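An Afternoon Among the Grippers

I went to the open day at Clivwood because the flyer promised robots and free parking, and I am weak on both counts.

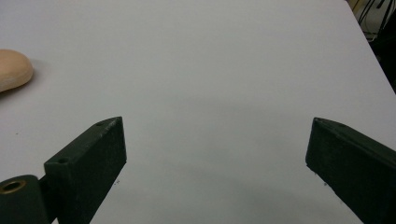 Green fingers, white table. Jaws open, nothing in them yet.

Clivwood takes up the back half of a former carpet showroom off Mudgway Road, and you can still feel a little underpad in the hallway. They build hands for robots. A different outfit, Ollmont, supplies the arms, and there was a faint chill between the two sets of polo shirts that I would happily have paid extra for.

The demonstration started at 2, or rather people stood near it at 2. The hand-held version came first. You squeeze the handle, the two fingers close, and a camera on the tool records what you did so that later a robot can be taught to do it without you. I was told I would get the hang of it in 30 seconds. I have been picking things up for decades and assumed this would count as experience.

It did not. The fingers are chunky wedge-tipped blocks, dark green, with little holes in the top and a brass-colored ring set into the hinge, and they meet a good bit farther from your hand than your brain would like. I nudged my target across the table twice and then pushed it over the side. The woman running the station wrote something down. I asked if that was bad and she said all data was useful, in the tone a dentist uses about flossing.

A boy who came up to my elbow went next and got it on the first try. He did it again with his eyes on his mother.

On the wall by the coffee there was a tally of how many tries they had logged for a single task, which was putting a cup on a saucer. The number was 816. I thought about my own record with cups and felt we should all be keeping better books.

The arm from Ollmont did its part after the break. It moved very slowly toward a sock, thought about it, and moved very slowly away. Everybody clapped. On the second run it got the sock, and the clapping was more or less the same.

I left with a Clivwood pen and a leaflet for the next one, in September, over at the Nokwood building. No word yet on the parking.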